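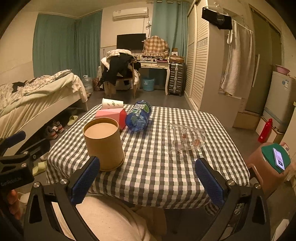

Clearing the table: do you sort by item or just sweep it all?

cloverhayes
Okay, small apartment people, I need opinions. My table is in the same room as my bed, so whatever lands on it is what I look at when I'm trying to fall asleep. Takeout tubs, paper cups, a carton from something, a drinking glass, a bottle. I never clear it in the evening and then at breakfast there's no room for a plate. What's your routine? Please don't say "just do it right after you eat" because I've been hearing that from my mother for 30 years.
Clodagh

jirnton_kev
I do glass first, always. Anything that can break goes to the sink before I touch the rest. I lost a nice tumbler last August because I grabbed the tablecloth by the corners like a magician and forgot it was in there. After that it's bottles, then paper and cardboard, then shake the cloth out the window.

mopandglory
Opposite for me! Trash first, so you can see what you've really got. Half the mess on my table is cups and tubs, and once those are in a bag I feel like I'm almost done (even if I'm not).

jirnton_kev
Sure, and then you lean over with a full trash bag and knock the glass on the floor. Ask me how I know.

mopandglory
Ha, get a wider table Kevin

warnska_w
Are you all leaving the cloth on? I switched to wipe-clean and I'm never going back. A checked one hides crumbs really well, and for me that's the problem, I'd go a week without noticing them.

cloverhayes
Mine's cloth and I like it, it makes the room look less like a dorm. Hiding crumbs is a plus in my book, sorry!

warnska_w
Fair enough. Wash it hot though.

prirkura17
One more thing on the cardboard tubs. If there's grease soaked in, my building won't take them for recycling, they go in with the regular trash. Clean ones I stack inside each other and they take up no space. Paper cups I just toss, most of them have a lining. Check what your city says, ours changed the rules twice.

jirnton_kev
I keep the good tubs for screws and odds and ends. My wife has a different word for them than "good."

mopandglory
Clodagh, do you have a bin near the table? That fixed it for me more than any system. Mine was in the kitchen behind a door and I never once walked over there with a single cup.

cloverhayes
No bin in here at all, it's by the front door. Okay that's kind of embarrassing now that I type it out. I'll put a small one between the table and the bed and see how it goes. And I guess I'm trying glass first, I only have a few I like.

prirkura17
Get one with a lid if it's going next to where you sleep.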